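Boletín interno de Lurus — Novedades del área de manipulación

Aprender a sujetar la herramienta antes de aprender a usarla

El equipo de manipulación con herramientas cerró en junio la primera tanda completa de ensayos en simulación de Teninura, el método de entrenamiento por etapas que Jyoti Nigam presentó en el seminario de primavera. La tarea elegida es sencilla de enunciar: el brazo sostiene una herramienta de vástago fino y tiene que llevar la punta a una diana colocada sobre la mesa. Resumimos lo que se hizo y lo que falta.

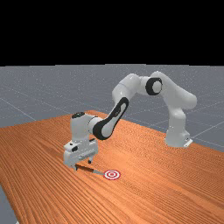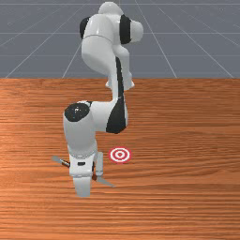

Qué se quería comprobar

Cuando un brazo aprende a alcanzar un punto con la pinza vacía, la política trabaja con una geometría conocida. El extremo de la pinza está siempre en el mismo sitio respecto de la muñeca. Con una herramienta agarrada esa certeza desaparece: el mango puede quedar girado o desplazado entre los dedos, y un error pequeño en el agarre se convierte en un error mayor en la punta. La solución habitual consiste en medir la posición de la herramienta después de cada agarre y corregir la cinemática. Funciona, pero exige una calibración que en un taller real casi siempre se hace con prisas o no se hace.

Teninura prueba otra vía. La política no recibe la posición exacta de la punta; recibe una estimación con error y un historial corto de movimientos, y tiene que deducir de ahí por dónde asoma el vástago. El entrenamiento se divide en dos etapas. En la primera, el agarre es fijo y solo cambia el lugar de la diana. En la segunda se altera también el ángulo del mango, primero muy poco y después cada vez más, según el acierto que va mostrando la política.

Cómo se organizaron los ensayos

Jitendra Shukla preparó 61 configuraciones de agarre y, sobre ellas, un conjunto de 2,815 episodios de evaluación que la política no había visto durante el entrenamiento. Un episodio cuenta como acierto cuando la punta queda dentro del círculo central de la diana sin haber tocado antes la mesa. Tocar el anillo exterior no puntúa. Este criterio se discutió bastante: Deepak Pant prefería una medida continua de distancia, y al final se guardan las dos, aunque la que se comunica es la de acierto o fallo.

Para comparar se entrenó una segunda política con la misma red y el mismo número de pasos, pero sin etapas, con toda la variación de agarre presente desde el principio. Ambas se repitieron con ocho semillas distintas.

Resultados

La política por etapas superó a la de comparación en las ocho semillas. La ventaja es pequeña cuando el mango está casi alineado con la postura de referencia y crece a medida que el agarre se aparta de ella. A partir de 14 grados de desviación la política sin etapas empieza a fallar siempre del mismo modo: baja demasiado pronto y arrastra la punta por el tablero. La otra tiende a quedarse corta, con la punta detenida antes del centro. Shalini Upadhyay, que revisó los fallos, considera que este segundo error es más fácil de corregir y también menos dañino para una herramienta real.

Hay un resultado peor de lo esperado. Si la herramienta se mueve dentro de la pinza a mitad del episodio, ninguna de las dos políticas se recupera bien. El historial que recibe la red es demasiado corto para notar el cambio, y alargarlo encarece mucho el entrenamiento. Por ahora queda como limitación conocida y así constará en el informe.

Sobre el simulador

Todo lo anterior está hecho en simulación. El contacto entre los dedos y el mango se modela como rígido, y eso favorece a ambas políticas por igual. También el tablero es perfectamente plano. Anju Bhardwaj está preparando una variante con contacto deformable y otra con pequeñas diferencias de altura en la mesa — la segunda estará lista antes.

Próximos pasos

Las pruebas con el brazo físico se harán en el laboratorio de Alvarado, con la misma diana impresa y dos herramientas de distinto largo. No se entrenará de nuevo: se quiere medir cuánto acierto se pierde al pasar directamente de un entorno a otro.

El código de evaluación y la lista de agarres están ya en el repositorio compartido Buvatby, en la carpeta del proyecto. Los pesos se subirán cuando termine la revisión interna. Quien quiera probar su propia política con los mismos episodios puede pedirle acceso a Jitendra; conviene indicar qué versión del simulador se usa, porque los resultados de la versión anterior no son comparables.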